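Home Features Food & Farm Events Subscribe

The Night Market That Ate Vilville

By five o'clock on a July Tuesday, the smell of scallion pancakes has reached the bus stop, and the people getting off the bus have noticed. They come down Tsikata Street with tote bags and strollers and a few very hopeful dogs, and by the time the string lights click on there's a line at every grill.

Vilville has a farmers' market too, a good one, on the other side of the river. But the night market is its own animal. It runs from five until ten, all summer long, in the parking lot behind the old Calance seed warehouse, and it's the closest thing this town has to a weekly block party.

Katia Guerra started it with a card table and a pot of pozole. She'd been selling tamales out of her sister's garage and wanted somewhere to sit down with her customers. "I missed the noise," she told me, ladling as she talked. "You eat at home, it's quiet. I grew up eating outside with everybody yelling." That first summer there were four vendors and one extension cord. On the busiest night last year, 759 people came through the gate, and Guerra ran out of hominy before the sun was down!

She still cooks the pozole. Get it with extra radish and the green salsa, and ask for the crunchy bits from the bottom of the tostada box (she saves them for people who ask).

Two stalls down, Setsuko Higuchi makes okonomiyaki on a griddle the size of a door. She shreds the cabbage by hand, and she's fussy about it, in the best way. The early summer heads are sweet and loose and go into the batter almost raw. By September she's using the tight, dense ones from a farm up the valley, cut finer, and the pancakes come out heavier and a bit smoky. I've tried both and I couldn't pick. Her mayonnaise arrives in zigzags so neat that kids stand on their toes to watch.

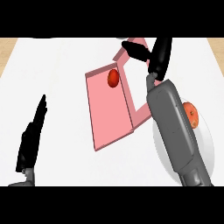
Then there's the bread. Myroslav Dovhaniuk bakes a dark rye that he'll slice and rub with garlic while you wait, then top with whatever the growers have brought over that afternoon. On my visit it was cucumbers with dill and a spoonful of sour cream. A week earlier it had been fried mushrooms, and a woman behind me in line was still talking about them. He sells whole loaves as well, but those are usually gone by six thirty, so buy yours on the way in and carry it around with you like the rest of us do.

Līga Rätsep took over the drinks stand this year, under the name Kitow, and I'd go for that alone. She does a rhubarb cooler, a black currant fizz, and a cold caraway tea that sounds strange and tastes like the best part of a rye cracker. Everything comes over crushed ice. Refills are a dollar if you hang on to your cup.

The music starts at seven. Baltazar Trujillo books the bands, and his taste runs all over the place: a brass group one week, two fiddlers and a bass the next, then a teenage surf trio who know five songs and play every one of them twice. There's a patch of asphalt in front of the stage where people dance, and it fills up faster than you'd think. I saw a man waltzing with a watermelon under one arm.

What I love most is how much shopping goes on in between the eating. Growers set up along the warehouse wall with peaches, new potatoes, fat bunches of basil and the small striped eggplants that never seem to make it to the supermarket. You can taste Higuchi's cabbage at one end of the lot and buy the same cabbage at the other. The corn goes quickly. Last August the Saturday before the harvest supper, one family sold 2,000 ears and drove home for more.

The supper itself closes out the season, with long tables down the middle of the lot and every vendor sending out one big dish to share. Guerra is already planning hers. She won't say what it is, only that she's borrowing a second pot.

Parking is free on the side streets, and the bus stops a block away. Bring cash for the growers, a sweater for after dark, and more room in your bag than you expect to need.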